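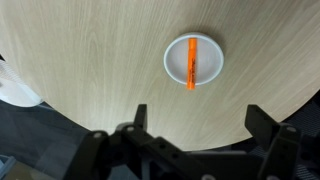
Skurnley arm, gallery two

Hello again! I've finally got round to putting up another page for the arm I've been building at the Cancombe shared workshop, on and off, with a lot of help from Markos Lazaridis (he does the wiring, I do the swearing). The first gallery was all brackets and sawdust, so this one is about picking things up. Click for the bigger version, if your connection is up to it.

1. Orange highlighter across a white dish, on the round table. I like this as a test piece — the pen bridges the rim, so there's a bit of air under it, and it's bright enough that even my colour-matching code ought to find it. Fingers wide open. They're the second pair, cut after I snapped one of the first lot doing up a screw.

A few notes for those who asked last time:

The linkage is my own drawing, based very loosely on one Markos made for his Vilela project. It took 12 goes to get the bars to move without binding, and I still have the rejects in a biscuit tin.

The camera rides at the wrist, so it goes wherever the gripper goes. Great for lining up on a pen, less great when I forget which way is left and drive the whole thing the wrong way!

I've saved 2,332 stills off it so far. Most are blurry and a fair few are of my elbow, so you're not getting those.

The control box is called Skekard, and no, I can't remember why. It needs a proper lid before September, when we've promised to bring the arm along to the workshop open evening.

Next job is softer pads for the fingertips. I've got some rubber matting to try, and Markos wants to have a go with bicycle inner tube. If you've used either on something small and smooth, do drop me a line — the address is on the front page.

Page last updated 27 Jul 2021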